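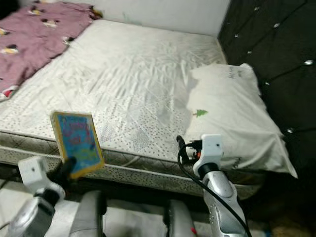 Home | List archive | Join | Search | Contact

We use cookies to remember your settings. Accept | Manage

Prolldale Household List
Subject: Re: Fitted sheets riding up on a deep mattress
From: Clotilde Collet

Hugo Besson wrote on Tuesday:

> We bought the Marchal mattress in the spring and I cannot get a sheet
> to stay on it. It goes on all right, then by the second night the corner
> nearest the headboard has come up and there are creases right across
> the middle. The headboard is one of those padded ones with buttons
> and it is tight against the end, so I can hardly get my fingers down
> there. Is it the sheet or is it me? Also, does anyone bother with a
> mattress protector in summer?
> Hugo

Hugo,

Probably the sheet. Measure the side of the mattress before you do anything else, and include whatever you have on top of it. Ours is 39 cm with the topper and most of the sheets in the shops are cut for less than that. If the sheet only just reaches over the bottom edge it will creep back up whatever you do.

I have a dark buttoned headboard as well, with a white sheet with small grey dots, so I know the corner you mean. What works for me is doing the head end first. Pull the bed out from the wall if you can, or get someone to lean on the foot end while you lift the top corner of the mattress with one hand and push the sheet under with the other. Do both head corners, then go down to the foot and pull hard. Most people start at the foot because it is easier and then have nothing left to pull on.

The creases across the middle I would leave. Mine has them an hour after making the bed. Jacqueline Huet irons hers, but she has more patience than I do. If you take the sheet off the line while there is still a bit of damp in it and put it straight on, most of them drop out.

Elastic straps underneath do work. I had a set of the Droka ones and two of the clips went, so now I use plain elastic with buttons sewn on. The market stall at Pikimgate sells it by the metre on Saturdays.

On the protector, yes, I keep one on all year. A thin cotton one, not the crackly sort. It also gives the sheet something to grip, and that helps if your mattress top is slippery.

For the buttons, a soft paintbrush gets the dust out of the folds. The hoover nozzle pulled one of mine loose.

Mireille, you asked last month whether anyone had spare single blankets for the school sale. I have two fleece ones, washed, and a Christmas pillowcase that has lost its pair. I can bring them over after 7 one evening – tell me which.

Clotilde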